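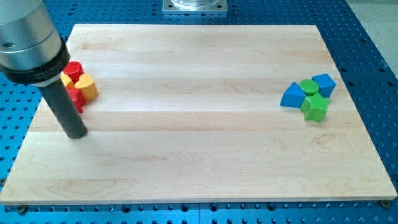

Maple board on the blue table, blocks at the left and right sides.

Workshop notebook, entry of 29 Jul 2024
Reading time: 4 min

Board work for Bradeten, continued from May. I write this down now while I still remember which decision came from which mistake.

The board is the light maple one, glued from long strips. I chose the strips by hand from the Liapis delivery and I tried to keep the very brown pieces out. They still differ a little, some cream, some closer to honey, and I like it this way. In the lower middle there are a few darker swirls in the grain. I had wanted these strips turned over before gluing, but the other face had a small tear from the planer, so the swirls stayed up. If a colleague asks, it is figure in the wood and not a stain. Please do not try to sand it away. One of us already tried on the test piece in May and made a shallow place which the straightedge finds every time.

Gluing. I used the slow glue, the Irance one, and clamped for 10 hours. The first board was taken out of the clamps much earlier and it got a gentle curve across the width. With the second board I left everything overnight and went home. I also alternated the direction of the end rings from strip to strip. It is the old advice, and I should have followed it from the start.

Flatness. Checked with the long straightedge in both directions and on the diagonals. With the 2 tenths feeler I could not get under anywhere except near the back edge, where I could push it in a little with force. I count this as flat enough for blocks. The thin feeler I did not use, it is bent again.

Surface. Last paper was 600, by hand, with the grain. Before that I wet the wood once with a damp cloth, let it dry and took off the raised hairs. No oil yet. I am still not decided about the oil. The Kurkalon samples look beautiful, but they turn the maple yellow, and then the yellow blocks will be harder to tell from the board for tired eyes. The wax makes less color but it makes the surface slippery, and a block which slides when you only touch it is annoying for everybody. For the moment it stays bare and we keep it clean. Coffee goes on the other bench.

Blocks. The red and yellow ones are painted wood, with the paint which was left from the stools. I broke all edges lightly before painting. On the ones I made first I forgot this, and the paint came off at the corners after a few days, so these went back in the drawer. When the blocks are put down in a tight group, they must stand flat and not rock. Please test each one with a fingertip before it goes on the board. A rocking block usually has a drop of dried paint on the underside, and one stroke on fine paper repairs it.

The middle of the board should be left free. Groups go toward the left and right sides. This is what was agreed for the start layout, and I would like that we keep it also when we are in a hurry.

Table. The blue perforated top is very good for this kind of work, but the dust from sanding goes into the holes and comes back later on the clean wood. So no sanding on this table, also not "only one corner". I vacuumed it along the rows with the narrow nozzle. The two dark screws at the front of the board, one toward the left and one at the right corner, please leave them where they are. If you need a screw, the box is on the shelf under the window.

Weather note: humidity in the room was high this week and the board lies on a cold metal surface. I will turn it over for a night now and then, so both faces get the same air. If it begins to cup I will write it here.

To do:
- oil or wax, decide with Bradeten people
- new feeler gauge
- repaint the blocks from the drawer
- cut about 226 mm from the spare board, it does not fit the shelf
- write the strip order on the underside with pencil

The spare board is otherwise the same wood but with more dark strips. It is good for practice.

Search this notebook... Go

Comments (3)

planing_slowly: We had the same question with oil on maple. In the end we used a water-based matte varnish, two thin coats. It stayed pale and it was not slippery. Try it on the spare board first.

bench4: The feeler gauge is bent because of me, sorry. A new one is ordered.

K.: Can the drawer blocks be made blue when you repaint? On the blue table I keep losing things, so maybe green. I leave it to you.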